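Home | Kitchen | Balcony and Garden | Repairs | Ask

Leaf mould for small gardens: some practical tips

Reading time: 3 minutes
Last updated in January

Every autumn the trees on our street give away a very good material, and most of it is taken by the council lorry. When I moved to Coltinley I did the same as my neighbours and put the leaves out for collection. Then I read that in Bralov, where my parents still have their garden, the old people always kept a heap of leaves behind the shed, and I remembered the heap very well. I only didn't know as a child what it was for.

Leaf mould is made by fungi and needs almost no warmth. Kitchen compost is a different process and gets hot when it is going well. Leaf mould does not feed plants very much, but it holds water and makes heavy soil easier to work.

Which leaves to take

Oak, beech, hornbeam, birch and hazel are the best. Sycamore and horse chestnut are thicker and need more time, so it helps to run the mower over them first. Leave out holly and laurel. Pine needles I keep in a separate bag, and after they have rotted I use them only for the blueberries. Leaves from the side of a busy road I don't collect at all.

Filling the bags

Use strong sacks, for example the empty ones from bought compost turned inside out. Make holes in the sides and the bottom with a garden fork. Push the leaves down well, and if they are dry, pour water from the can until all of them are damp. Tie the top, but not very tight. Last year I made 296 litres, counted by the sizes of the sacks, and it all went behind the water butt.

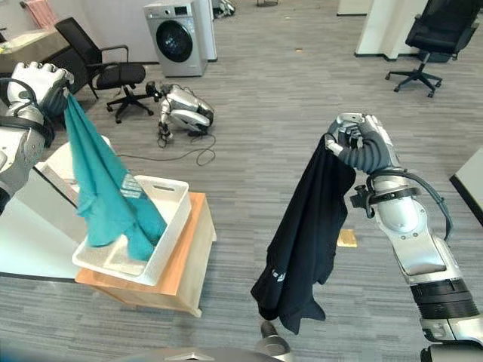

Teal towel and white storage bin.

How long to wait

After one year you have a rough, flaky material that is good as mulch under shrubs and between the rows of beans. After two years it is dark and crumbly, and you can sieve it and use it for seeds. Write the month on the sack with a paint marker. The normal felt pen disappears in the sun and in spring all sacks look the same.

In a dry summer open the sacks in June and look inside. Leaves which have dried out stop rotting completely. One can of water per sack is enough, rainwater if you have it.

Using it

For seeds I mix equal parts of sieved leaf mould and sharp sand. For pots on the balcony I take one part leaf mould, one part garden soil and one part home compost. Under the raspberries I put it as a layer as thick as my hand, but I keep it away from the canes.

Some people sell an activator powder for leaves. I tried one in a single sack and saw no difference to the others. Grass cuttings are free, and a few handfuls mixed between the leaves do help.

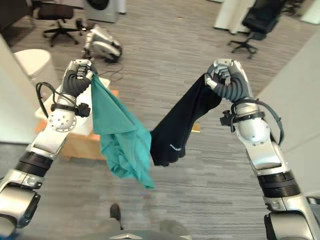
One reader wrote to say that she gave up with sacks, as hers split in the second winter, and now she uses a ring of chicken wire with four canes. In her opinion the wire is better for a bigger garden, but the leaves at the edge stay dry and must be turned into the middle in spring. She also asks if walnut leaves are safe. I would rot them for the full two years and keep them away from the tomatoes, to be careful.

Slugs like the bottom of the sacks. Lift them on a piece of old pallet before the frost comes.

Back to top | Balcony and Garden | Next tip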